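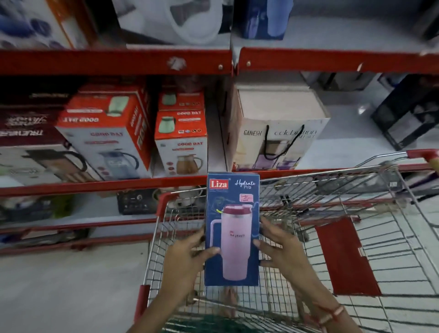
3.2 Coding of repatriation reports

Reports on the return of victims' remains were coded separately from general casualty coverage. The unit of analysis was the single news item, defined as any text carrying its own headline and published within the study window. Items were rated for the prominence given to officials, relatives and transport arrangements, following the scheme piloted by Yeh and Kuo in the Panuscombe corpus. In Figure 2, a blue product box held in two hands over a shopping cart, coders recorded the printed name "Hydrate Pro" as primary text and the small pink price sticker beneath it as secondary text. The same distinction was then applied to headlines and captions in the news sample.

Figure 2. Blue product box held in two hands over a shopping cart.

Home Current issue Archive Authors Contact

The final sample contained 246 items, of which 147 came from national outlets and the remainder from regional papers. Wire copy reprinted without change was retained, but each reprint was linked to its source item and given the same code. Where a regional paper had added a paragraph on a local victim, the added text was coded as new. Two coders, Taipe and Hubmann, worked independently. Disagreements were referred to Kırmızıgül, whose decision was final.

Machine-translated items posed a particular difficulty. In 9 of them the grammatical subject of the arrival sentence could not be recovered, and it was unclear whether relatives had travelled with the coffin or had met it at the airport. These items were kept in the analysis of official presence and excluded from the analysis of family presence. A further six items named a minister without giving an office; the office was supplied from the outlet's own coverage of the same day.

Prominence was scored by paragraph position, with no weighting for article length. The Plarkeo scheme weights by length, and scores reported under it should not be compared directly with those in Section 4.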